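Keeping the Hand-Held Grippers Running – Setup and Upkeep Report
Aldana Sosa and Seul-gi Son, February 18, 2023

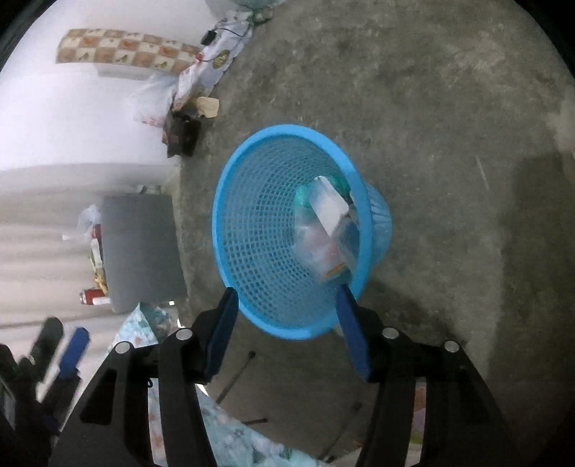

Fig. 1. Gripper at the lower rim of the blue mesh basket, seen from its own camera. Blue pads fitted on both fingers.

1. What we were given

Two hand-held grippers, left and right, each with a camera. Black linkage body, flat pads screwed to the fingers. The Floleo course wants recordings of everyday pickup jobs, and our part was the tools: set them up, keep them working, write down what broke. Other teams did the task lists and the sorting.

We named the pair Riltton (right) and Skastlow (left) because "the left one" got confusing when you swap hands.

2. Setup

Order matters here. We did it wrong the first time and had to take it all apart again.

Pads first. Dry fit, close the fingers by hand, look at the gap from the side. If the tips touch before the rest of the pad, back off the screw, push the pad down, tighten again. Both pads have to lean in by the same amount or thin things slide out sideways – a basket rim is a good test for this, since it is thick and smooth and shows a bad angle right away.

Then the pivots. Screws snug, then a quarter turn back. Too tight and the trigger doesn't return. Too loose and the fingers wobble, and you see it in the video as a shake that looks like the operator's fault.

Camera last. Wide lens, so it sees a lot of floor and wall whatever you do. We aim it so both fingertips stay in view when open. Mark the mount with a paint pen once it's right. Saves redoing it after every bump.

3. Daily check

Before a session, both tools:
Open and close 29 times, listen for clicking
Wipe pads with a damp cloth, let them dry
Wipe lens
Touch every pivot screw with the driver, don't force
Short test clip, watch it back on the laptop, not on the little screen

Takes a few minutes per tool if nothing is wrong. The test clip is the step everyone wants to skip. Don't.

4. What went wrong

Pad creep. Worst problem by far. After a lot of gripping on hard edges the pad on Riltton slid toward the tip. We logged 1,666 open-close cycles between the first fitting and the first time we had to reset it. Cleaned the finger with alcohol, roughed it up with 80 grit paper, put the pad back on. Has held so far but we have not run it as long as the first time so can't really compare.

Grit. Concrete floors are bad for these. Dust gets in the pivots and the linkage starts to feel crunchy. We tried oil, which was a mistake – it just made paste. Now we brush it out dry and use a tiny bit of silicone grease on the pin only.

Slow return on Skastlow. Thought it was the spring, ordered a spring from Alcaraz, fitted it, no change. It was a bent washer. Should of checked the cheap part first. Old spring is back in, the new one is in the spares box.

Blur. When the hand moves fast the other gripper goes soft in the picture. Can't fix that with a screwdriver. We asked operators to slow down near the object and left it there.

5. Spares

Keep in the box: 2 pads, the Alcaraz spring, washers, pivot screws, small driver, brush, grease, paint pen. The driver goes missing constantly so tie it to the lid.

6. Not done

Trigger force never got measured, the scale we borrowed was broken. No proper wear test on the pads ethier, we only have the cycle log from one tool. We wanted to try a softer pad and ran out of time. If the next group picks this up in July, start with the pads and read section 2 before taking anything apart.

Cycle log and the torque notes (Seul-gi's handwriting, sorry) are in the project folder.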